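# Ralluneck tenants' group questions claims made for Bokberg repair scheme

*For immediate release, December*
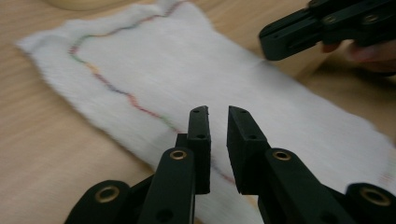

**Will the new repair scheme cut waiting times for tenants in Ralluneck?**
On the evidence published so far, there is no way to tell. The landlord's summary gives a target, but it does not say how long tenants wait at present, who measured it or when the clock starts.

The Ralluneck Tenants' Group has today called on Bokberg, which manages 696 homes on the estate, to publish the full results of its repairs trial before extending the scheme to every block in the new year.

Bokberg announced last month that the trial had been "a clear success" and that tenants were "overwhelmingly happy" with it. The group has read the two-page summary behind that claim and is not persuaded.

According to the summary, 233 homes took part. Satisfaction was measured by a text message sent after each visit, and 55 tenants replied. Bokberg has not said how many messages went out, how many of the replies came from the same household, or whether people whose repair was cancelled were asked for a view at all.

"If you only ask the people who got a visit, you will hear from people who got a visit," said Maarja Lill, who chairs the group. "My neighbour reported a leaking overflow pipe and was given three different dates. She was never sent a text, so as far as the summary goes she doesn't exist."

## What is being proposed

Under the scheme, tenants would stop ringing the estate office and would report faults through Prernlow, an online booking service. Jobs would then be passed to Peixoto, the contractor that ran the trial. The office counter, which now opens every weekday morning, would open on 2 mornings a week.

The group has no objection to online booking as such. Several members used Prernlow during the trial and found it easy enough for a dripping tap or a stiff window. Others could not find the right heading for their problem and ended up picking "other", at which point the service told them to ring the office.

Damp is the main worry. It has no heading of its own. Tenants in the north-facing blocks have been reporting damp for years and have usually been told to open a window. The group would like to know whether a damp report made through Prernlow counts as a repair, an enquiry or nothing at all, as that choice alone could change the figures a good deal.

## When is a job finished?

Algirdas Kļaviņa, a retired plumber who sits on the group's repairs panel, has asked Bokberg how it decides that a job is complete. He was told that a job is closed when the contractor closes it.

"I spent my working life closing jobs, so I know how that goes," he said. "You turn up, you look at the boiler, you need a part, you close the job and open another one. On paper that's two quick repairs. In the flat it's the same cold bathroom."

Bokberg's reply to the group, signed by its head of homes, Ivars Vaher, says that follow-on work is "recorded appropriately". The group has written back to ask what that means. It has also asked whether Peixoto is paid by the visit or by the repair.

## What the group is asking for

Before any wider launch, Bokberg should publish:

- the average wait from first report to finished repair, before and during the trial
- the number of jobs closed and then reopened, or replaced by a new job at the same address
- the number of missed and rearranged visits
- the wording of the text message and the total number sent
- the cost of the trial, including the fee for Prernlow

The group is also asking for the office counter to keep its current hours for the first six months. Triin Raudsepp, who helps older tenants with forms, said the counter was being treated as a cost when it was how many people got anything mended.

"I've been told everyone has a phone now," she said. "Plenty of mine have a phone. It's in a drawer, switched off, for emergencies."

Bokberg has said it will hold a drop-in session on the scheme at 4 pm in the Ralluneck community room. The group has asked for an evening session too, for tenants who are at work in the afternoon, and is waiting for an answer.

## Notes to editors

The Ralluneck Tenants' Group is open to all tenants and leaseholders on the estate. It receives no money from Bokberg.

The trial summary can be read at the estate office during opening hours. It has not been put online.

For interviews, contact Justinas Žukauskas, press officer, through the group's letterbox at the community room or by leaving a message with the estate office.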